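Where Did the Night Go? My Sleep Project for Health and Society

By Consuelo Lozano

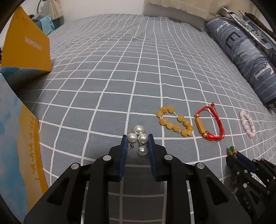

Gray grid-print sheet on a bed.

OK so I should say up front that I picked sleep as my topic because I'm bad at it. Our teacher, Mr. Barrios (Gonzalo Barrios, for anyone reading this outside our school), told us to choose something we'd still want to talk about after a month of working on it, and by October I was already complaining about being tired to anyone who would listen. So that was that!

My question was pretty simple: do students at Tondcombe sleep less on school nights than they think they do? I had a second question about phones, which got messy, and I'll get to that.

What I did

I made a paper sleep diary that fit on one page, front and back. You wrote down when you got into bed, when you thought you fell asleep, when you woke up, and how you felt at breakfast on a scale of one to five. Before anybody started, I asked them to guess how many hours they usually got. I kept the guesses in a separate envelope so people couldn't go back and peek.

I gave the diary to 76 students and 60 of them handed it back with enough filled in to use. I was really happy with that. I had expected maybe half, and my first plan (an online form) got four answers in a week, two of them from my cousin. Paper worked much better – people stuck it by the bed with a pen and just did it.

If I add up every single night that people wrote down, I ended up with 1,169 nights. Typing those in took me most of a weekend and I would not do it that way again. Next time I'd get somebody to read them out loud to me while I type, because I kept losing my place on the page and had to start whole sheets over.

What I found

Most people guessed too high. They'd say eight hours and the diary would say closer to seven, and the gap was bigger for the older students. When I asked a few of them about it afterward, they all said kind of the same thing, that they had counted from when they got into bed. Those are two different numbers! I do it too. I get in at ten thirty and tell myself I went to bed at ten thirty, and then I lie there thinking about chemistry.

The breakfast score surprised me. I figured it would go up and down with hours of sleep, and it did a little, but it went up and down a lot more with what time people woke up. Someone who slept seven hours and got up at eight felt better than someone who slept seven hours and got up at five forty-five for the early bus. Wednesday had the lowest scores of the week, and I think that's the late practice the night before, but I didn't ask about practice so I can't prove it.

The phone part

I wanted to know if people who kept a phone within reach slept less. The trouble is that nearly everyone keeps a phone within reach. It's their alarm. So I had a tiny group to compare with a giant group, and Mr. Barrios said (nicely) that I should report it as "not enough to say." So: not enough to say. One girl did write in the margin that she'd bought an alarm clock halfway through and put her phone in the kitchen, and her scores went up after that, but she's one person and she also quit drinking soda that week.

Things I'd change

I'd ask about naps. I completely forgot naps, and a couple of diaries had "slept 4 to 6 pm" squeezed in at the bottom with nowhere to put it. I'd also ask about weekends separately, and I'd hand out the diary earlier in the year so it doesn't run into test week.

And I'd want a second person checking my math. I found a mistake in my averages two days before this was due – I had counted after-midnight bedtimes as the wrong day, so for a while it looked like one boy had slept for 31 hours. He was very proud of that until I fixed it.

Thanks to everybody who filled out a diary, and to my mom for the use of the printer.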